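samedi 8 août
par Roya Moradi

4. Réglage de la prise dans Forkine (simulateur)

Avant de commencer : scène Harkitz chargée, contrôleur arrêté. Sinon les gains ne sont pas relus.

1. Ouvrir l'onglet Contrôle, fréquence à 100 Hz. Valider.
2. Charger le fichier de gains Fenska. Pas l'ancien de mai – il fait osciller le poignet.
3. Lancer la séquence « saisie cube », puis mettre en pause dès que le cube est décollé du sol.
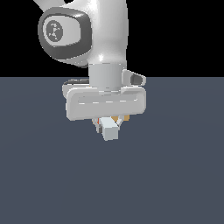

Svetozár Rusnák signale que chez lui la pause ne prend qu'au cycle suivant, et qu'il vaut mieux passer en pas à pas avant la montée. À faire aussi si le poste rame.

4. Revenir à la pose d'approche. Pince ouverte, consigne de force à zéro.
5. Vérifier le repère outil avant la descente. Une erreur d'axe ici et le planificateur Ebrahimi refuse tout, sans message clair (code 436 dans le journal, c'est tout).
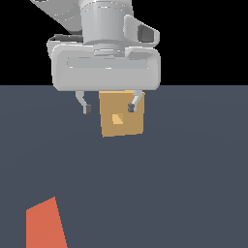 Fig. 4-2 – Pose d'approche, pince ouverte au-dessus du cube brun clair.

ATTENTION : ne pas modifer le repère pendant que le planificateur tourne. Arrêter, modifier, relancer.

6. Passer sur la deuxième vue et relancer la détection. Seuil à 77, laisser le reste par defaut.
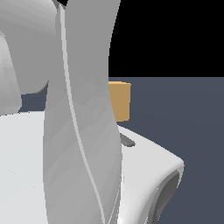 La détection travaille vue par vue, pas de fusion à ce stade. Donc un objet partiellement masqué donne une pose douteuse : le bloc orangé derrière le segment gris, par exemple, dont seule la partie droite dépasse. Dans ce cas, cocher « ignorer si occulté » et garder la pose de l'autre vue.

7. Enregistrer le profil. Relancer quelque 100 essais à vide avant de passer à la section 5.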